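Wunddale Table Cloth, by the piece

Print this page | E-mail this page

The Wunddale is a plain cloth for covering tables. We have been selling it from the shop in Lastow long enough to have heard every use people can put it to, including the bloke who lined a canoe with it and then wanted to talk about warranty. It goes over card tables, sewing tables, trestles at the school fete, and the good dining table during any month that has a jigsaw in it.

It has no pattern, no border, no scalloped edge and no motivational saying about wine. If you want lemons printed on yours there is a shop across the road, and they are lovely people, and they have a great many lemons.

What it does have is weight. The cloth comes to 236 grams per square metre, heavy enough to hang straight down the side of a table and light enough to go through an ordinary washing machine without the machine walking across the laundry. It is woven for us by Memodden, who have made the same cloth on the same looms for years and who answer the phone when they feel like it.
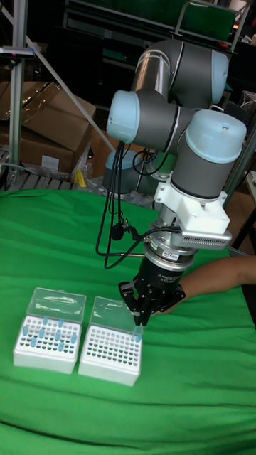 Sizes and cutting

The stock piece is 2,000 mm long and 1,581 mm wide. We are asked about the width a lot. It is what comes off the loom once the edges are trimmed, and when we asked Memodden if they could round it to something easier they said they could, for a fee that would have bought a loom.

We will cut it shorter for free. We will not cut it longer, though we are asked. Two pieces can be joined with a flat seam down the middle for tables that need it, and Thân in the workroom does this so neatly that customers have sent cloths back saying we forgot the seam.

When you measure, measure the table. Please don't measure the old cloth. The old cloth has shrunk, or it was never the right size, and that is probably why you are reading this page. Add the drop you want on each side, and then think about chairs. A long drop looks very grand until someone sits down, gets up quickly and takes the gravy with them.

For narrow benches and sideboards we also keep a runner, 755 mm wide, in the same cloth. It is sold hemmed on the two long sides and raw on the ends, so you can trim it to suit.

Colours

Bright green, navy, brick and a grey that the mill calls Dove and the rest of us call grey. Bright green outsells everything else put together. Dark thread shows up on it, dropped pins show up on it, and so does the missing jigsaw piece, which will be sky. People order it after dithering for a fortnight over the navy.

Bright green does not go with anything in your house. We mention this so you hear it from us first.

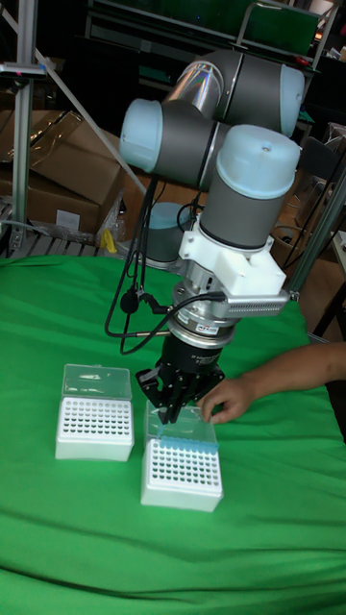

Bright green, draped over a table.

Colours vary a little between dye lots. If you are joining two pieces, order them together. If you order one now and the other in May, they will be cousins and everyone at the table will be able to tell.

Care

Wash it before you use it the first time, on its own, in cold water. The navy in particular has opinions about white shirts. After that, a warm wash is fine. Hang it over two lines to dry, give it a shake, and iron it while it's still a bit damp if you are the sort of person who irons. Creases from folding will drop out overnight if you aren't.

Candle wax: leave it to set hard, lift off what you can with a butter knife, then iron the rest into brown paper. Red wine: cold water, straight away. Beetroot: we sell the brick colour for this.

Do not tumble dry it on hot. You will end up with a very good tea towel. 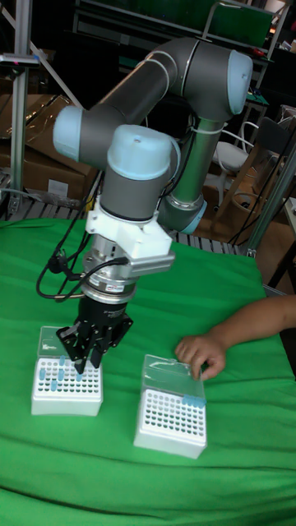 Words by Aqeel Farooqui, shop floor

I've had my own Wunddale on the kitchen table since I started at the shop, in brick, after losing an argument at home about the green. It has been through several birthdays and a fairly serious attempt at making sausages. The hem has gone in one corner, where the dog and I disagree about whose end is whose. I keep meaning to bring it in to Thân and I keep forgetting, and by now I think I'd have to explain myself.

The one thing I'd tell anyone buying is to get clips. Four plain steel ones, from the hardware shop, if the table is going outside. The cloth is heavy – it is not heavier than the wind at Lastow.

Ordering

Order at the counter or by phone. Tell us the colour, the length you want it cut to, and if you'd like it hemmed. Uncut pieces can come back unwashed with the band still on. Cut pieces are yours for life, so do have another look at that tape measure before you ring.

Print this page | E-mail this page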